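Trallstead Grasp Replay – Set-up Guide

Section 4. Recording wrist views for the pose-from-clutter method

You have the arm homed and the Trallstead software running, so now comes the fun part! In this section you will record the approach clips that the pose model learns from. The method only uses the wrist camera. No overhead view, no markers on the object – just what the gripper sees on its way in.

Before you start
Set the room lights and leave them alone until the set is finished. Changing them halfway was our biggest source of bad clips in the Stenevby trials.

1. Put the basket inside the reach zone and place one object in it, anywhere on the floor of the basket.
2. Open the gripper fully.
3. Choose New Set and enter the object name.
4. Press Approach. The arm moves in and stops short of contact.
5. Check the last wrist view on screen. You want the object in view, clear of both fingers.

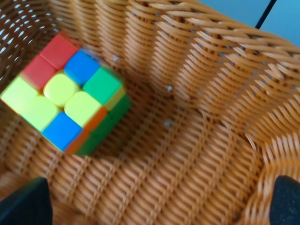

Figure 4-1. Wrist view with a scrambled puzzle cube in the wicker basket, fingers open.

6. If the view is good, press Keep. If a finger covers the object, press Drop and go back to step 4.
7. Turn the object to a new pose by hand and repeat until the counter reads 182.

CAUTION: Press Pause and wait for the solid light before you reach into the basket.

Note: Keep clips with a little blur. We love these! A model trained on 635 clips with the soft ones left in found the right pose more often than one trained on the 477 sharp ones alone, and the gain was largest for objects lying close to the basket wall.

Note: A scrambled cube works very well as a first object. The mixed colors help the model tell one side from another, and you can judge the pose yourself at a glance.

Checking the set
8. Open Review and play 10 clips picked by the software.
9. Compare the drawn outline with the object in each clip. If it drifts, run the Chantharasri alignment again (Section 3) and replay the same clips.
10. Save the set to the Trultgate folder. Training is covered in Section 5.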